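Zarby abre as portas em maio: venha ver (e experimentar) as nossas garras de mão

Comunicado à imprensa — abril de 2021

Já perdi a conta às vezes que me perguntaram «mas afinal o que é que vocês fazem lá dentro?», por isso fico mesmo contente por poder anunciar isto: em maio, a Zarby abre ao público a sua sala de demonstrações em Busovton, e quem quiser pode vir ver de perto como se ensina uma tarefa manual a um robô. A entrada é gratuita, a inscrição é obrigatória e temos 200 lugares, divididos por grupos pequenos para toda a gente conseguir chegar à mesa.

A estrela do dia é o Hadgu, o nosso projeto de manipulação fina. Em vez de programarmos cada movimento, pegamos em duas garras, uma em cada mão, e fazemos nós a tarefa. As garras registam o que fazemos e é desse registo que o robô aprende. Parece simples! Depois uma pessoa agarra naquilo pela primeira vez e descobre que deixou de ter dedos — tem duas pinças e muita paciência pela frente.

Na demonstração principal trabalhamos com uma placa de madeira de rebordo elevado, com um pino e uns rasgos abertos na face. Gosto muito desta peça porque obriga a pensar no ângulo, na força e na ordem das coisas, e porque qualquer pessoa percebe logo o desafio sem precisar de manual. 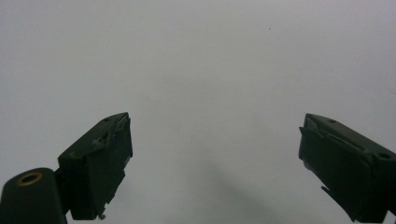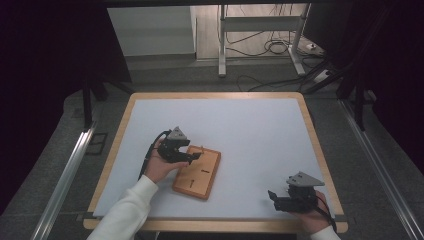
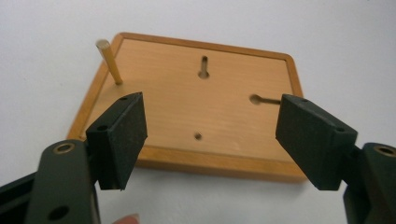
O trabalho com as garras de mão na sala de demonstrações, em Busovton.

Texto: Gabinete de Comunicação da Zarby

Quem já nos visitou numa feira vai notar diferenças. Desta vez não há vitrinas nem vídeos em repetição: há uma mesa, há as garras e há alguém da equipa ao lado para explicar e responder a perguntas (todas, incluindo as esquisitas, que costumam ser as melhores). Cada visita começa com uma conversa curta sobre o projeto, segue para a demonstração e acaba com os visitantes a experimentar. Eu própria tentei na semana em que cheguei à empresa e ainda hoje me lembram disso ao almoço.

Para o Hadgu já reunimos 819 registos de tarefas feitas à mão, e 121 deles são exercícios com placas. Durante o dia aberto vamos mostrar alguns num ecrã, passo a passo, e falar também dos que correram mal, que a equipa guarda com o mesmo cuidado. Para quem vem das áreas técnicas, haverá uma sessão à parte sobre a forma como os dados são organizados e revistos, com o pessoal do Flirero, o nosso programa de formação para escolas profissionais.

E já que falo em escolas: reservámos 101 dos 200 lugares para alunos e professores. Se dá aulas de eletrónica, mecânica, informática ou simplesmente tem uma turma curiosa, escreva-nos com antecedência e combinamos a hora que der mais jeito. Os menores de 14 anos são muito bem-vindos, desde que acompanhados por um adulto.

Algumas notas práticas. A visita dura uma hora e meia, a sala fica no piso térreo e tem acesso para cadeiras de rodas. Pedimos que tragam máscara e que respeitem o horário do grupo em que se inscreveram. Malas e mochilas ficam à entrada. Podem tirar fotografias à vontade, só pedimos que desliguem o flash durante as demonstrações.

Os jornalistas que queiram fazer entrevistas ou recolher imagens podem marcar uma visita antes da abertura ao público, através do gabinete de comunicação. As inscrições para todos os outros fazem-se na página da Zarby, na secção «Dia Aberto», onde vamos publicar os horários de cada grupo.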